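Ticket 184: Left gripper loses hold on soft footwear
Project: Gradby, two-arm sorting bench
Opened by: Da-eun So
Assigned to: Gyu-bin Seol
Date opened: 29 Jul 2021
Status: Open, awaiting second comparison run
Priority: Normal

Summary
During comparison of the two finger sets, the left arm released slide sandals before reaching the shelf. The right arm, running the same program, did not show the fault. The standard set has been in service on both arms since April.

Steps taken
1. Controller restarted. No change.
2. Grip force limit on the left arm raised from 20 to match the right arm. Drops became less frequent on the black pairs. The pink pair was still released early when picked up by the strap.
3. Finger sets exchanged between arms. The fault remained with the left arm. The finger pads are therefore not considered the cause at this time.
4. Close delay on the left gripper found set to 400 ms in the Heo controller profile. The right arm profile has no delay entered. The value was cleared and the profile saved under a new name.

Comment, Gyu-bin Seol
The delay would account for early lifting only if the arm does not wait for the close signal. Please confirm whether the wait step is enabled in both profiles. Please also leave the sandals at mixed angles for the next run, as picks on neatly aligned pairs do not reproduce the fault.

Comment, Da-eun So
Wait step is enabled on the right and disabled on the left. It has now been enabled on both. The log limit has been set to 2000 lines so that a full run can be attached to this ticket. The plant stays on the bench as a keep-out object for both arms.

Next action
Repeat the run with both profiles matched and record the result under this ticket number.

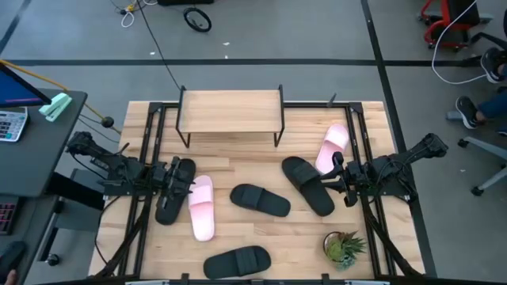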